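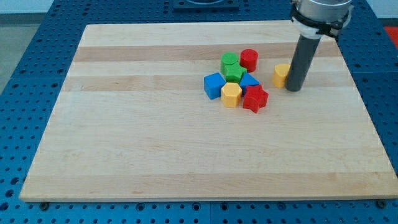
Why does a planner stop when it still has time left to search? Because somebody gave it a rule that says the plan it has is good enough.

Mudassar Mohmand had written that rule in June, and now he was looking for it. The arm had been holding still over the board for 60 seconds. The log from Loltura said "plan accepted" and then nothing.

"Is it broken?" Ong asked from the doorway.

"It's waiting."

"For what?"

He scrolled. The planner had sampled 1,000 pushes and kept 4. It had thrown out 2 of those for coming too close to the red star. The last two had the same score, down to the final digit, and his rule said to take the better one.

"It can't choose," he said.

Ong came in and read over his shoulder. She had her coat on. "So flip a coin."

He typed a line that picked the first plan in the list whenever there was a tie. It looked like cheating. He saved it anyway, restarted the process, and put his hand near the stop button.

The log moved. A second later the motors started to hum.

"Which one did it take?" Ong asked.

"The first one," he said, and she went to catch her bus.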